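Section 4: Shooting your first cut-out scene in Turine

Now for the fun part — making your paper characters move!

1. Open Turine and choose New Scene. Type a name (ours is Basuswood, after the forest in Amerley Quartey's short).

2. Set the frame rate. Twelve is lovely for cut-outs, and the birds in Basuswood flap beautifully on it.

3. Lay your background flat and tape all four corners.
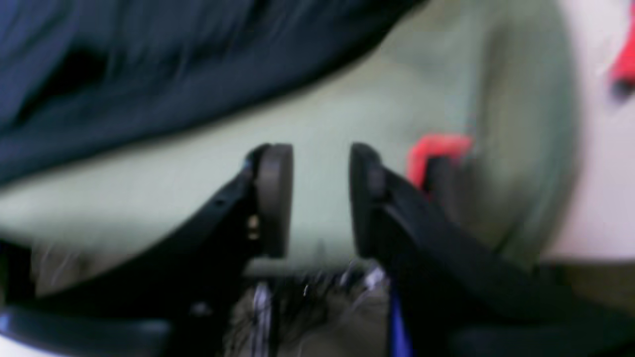
4. Switch on Onion Skin, then nudge each piece a few millimetres per shot. Small moves give wonderfully smooth wings!

5. Press Capture. Repeat until the counter reads 20, then hit Play and enjoy your first bit of animation.

Note: Colour settings are locked once a scene has started. Choose them before step 5.

Caution: Don't delete shots from the Kpodo folder by hand. Turine will lose its place in the scene. Use Edit > Remove Shot.

Longer films are no trouble. Basuswood ran to 2,567 shots, all in one project.

Sound is covered in Section 5.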